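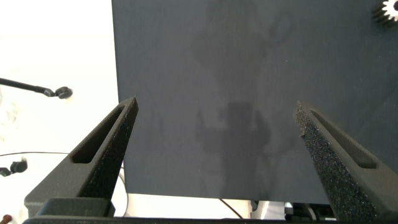
D. Brera

Gear handling looks like an easy job for a two-finger gripper. The parts are rigid, they are round, and they do not care much which way they are turned. The bench cell at Grestano was set up on that assumption, and its first week of trials was spent finding the exceptions.

The fingers are black and tapered, with a slot cut through each to save weight. The contact faces carry a coarse pad. Bare fingers were tried first and dropped: a spur gear touches a flat face only at the crests of its teeth, and under load it tends to roll until two teeth on each side share the force. A pad lets the crests sink in a little and stops the roll. Closing force is set at 22 newtons for the small gears. Above that the pad compresses unevenly and the gear leans.

Setup begins with the fingers wide open. The technician checks that the tips stand at the same height, closes them on a ground pin, and records the center position. If it has moved since the last check, the finger screws are loosened and the pair is shimmed again. The whole procedure takes 21 minutes, most of it spent waiting for the arm to settle between readings. 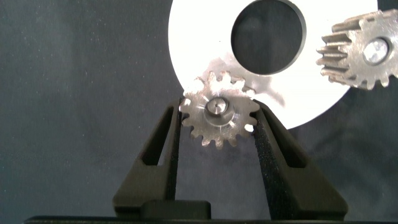 Pick height comes next. The fingers should meet a gear across its full width, with the teeth bearing on the pads at mid-diameter. A grip taken above or below that line pushes the gear out of the fingers as they close. The program, written in a package called Cleta, stores one height and one opening for each gear size. Approach direction is stored separately, as a larger gear standing nearby can block one side.

The wrist camera is calibrated last. White plates are a problem under bench lighting, and exposure is set on the metal so that the teeth stay readable. The plate is allowed to wash out.

Maintenance is light. Pads are brushed every Monday, when grit and lint are cleared from the surface, and replaced after more than 90 hours of gripping. Ruangrit, which supplies the pad sheet, cuts it oversize, and it is trimmed flush with the finger edge after bonding. A new pad needs seven closing cycles on the pin before the center position is recorded again.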